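Setting up the table for a pick task (club notes, robot team)

Quick version for anyone joining in December. Read it before your first slot, not during. It covers table setup, picking up one small flat thing, and logging your runs. Does not cover power-on, that's the red sheet.

What you need
The humanoid, arms homed. A table with a cloth or carpet top. A backdrop. Mixed household stuff in different sizes. One target object. Laptop with the Kanlow recorder open.

Step 1. Cover the table
Use the fuzzy cover, pulled tight. Wrinkles catch fingertips and you will spend your whole slot chasing a fold. Bare tabletop is bad for flat things – the finger just pushes them along until they drop off the far side. With carpet there's a little give underneath.

Step 2. Put up the screen
Folding screen goes behind and round one side. Zigzag it or it falls over. Leave enough room for the elbow to swing out. Last term we didn't and Hirose (the arm, not the person) took a panel down.

Step 3. Place the clutter
Tall stuff to the back. Bottles, cups, anything with a pump. Soft stuff wherever. Keep the middle clear, that's where the hands work. Don't line everything up like a shop shelf, turn some of it. Shiny wrappers are good to have, they confuse the depth reading and we want that in the data. Caps on all bottles. ALL bottles.

Step 4. Place the target
Start with something easy like a sponge. When you get 13 good runs in a row move down to small stuff. Paperclip is the hardest one we do. Put it near the center and don't help it by propping it up.

Step 5. Bring the hands in
Arms in low and slow. Working hand palm down, fingers pointing to the back of the table. Other hand stays out at the side, clear of the work area. Check where your cable is before you move the wrist – if it's looped over the table edge give it slack first. A snagged cable looks exactly like a bad joint and we lost a whole afternoon to that.

Step 6. Try the pick
Lower until the fingertips just press the carpet. Thumb comes in last. Close at speed setting 83, anything higher and the clip pings off. Lift straight up, hold, put it down again. Miss? Open, back off, go again. Don't drag.

Step 7. Log it
Every run, misses too. We're at 1,029 runs on the Tralel sheet and the misses have been more use then the hits. Write the target, the hand, and one line on what went wrong. "Bad" is not a line.

If its not working
Fingers close but nothing's there: camera offset, redo the calibration card.
Hand shakes on the way down: battery. Under 94 percent it sags, swap it.
Recorder freezes: save, restart, start a new file.

When you're done
Arms home, recorder closed, stuff back in the Balletti crate. Leave the cover on.
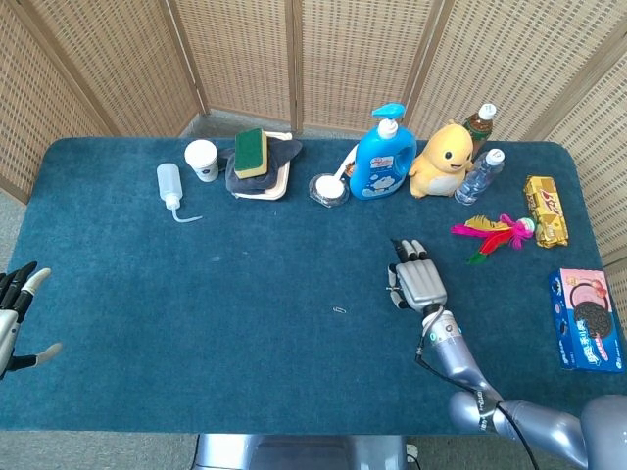 Words and photo: Palesa Naidoo, robot team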